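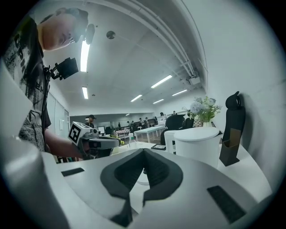 Noise in shared study spaces, final report, group 3. Our question was simple, how loud is it where students really work and do they care. We picked the reading room on the second floor of the Esus building and the open hall next to the Athanasiadis cafe. Plenty of people work with something on or over their ears, like the young man with short dark hair and his head tilted down, and from outside you can't tell if it is music, a call or just blocking everyone out. So we asked.

Method. Sound readings with a phone app (Tisorow, free version), one reading a minute, afternoons only. Total 1,244 readings in the reading room and 2,675 in the hall. Hall has more as we had more shifts there. Paper survey on top of that, 60 handed out, 21 came back filled in. Low, we know. Next time online form.

Results. Reading room was quiet like expected, apart from the door. The door is the problem. It slams, every loud peak in our notes from that room has "door" written next to it. Hall is a steady hum, then the coffee grinder. People in the hall complained less then people in the reading room, wich surprised us. Othmane thinks you expect noise in a hall so you don't mind it. Could be. One survey answer said "I come here BECAUSE its loud."

Headphones: most who answered wear them at least part of the time. Music without words was the top answer, second was nothing playing at all, only to be left alone.

Problems. App was not calibrated, so we only compare the two rooms with each other and don't give real decibel values. Missed a whole shift in October, battery died. Survey too small to split by major.

What we would change: felt strip on the door frame, cheap. Sign for the hall saying calls are ok there. Evening readings too, we have none.

Work split: Othmane Erraji did readings and the charts, rest of the group survey and writing. Charts are in the appendix, the second one has the axis labels swapped, sorry, read it the other way around.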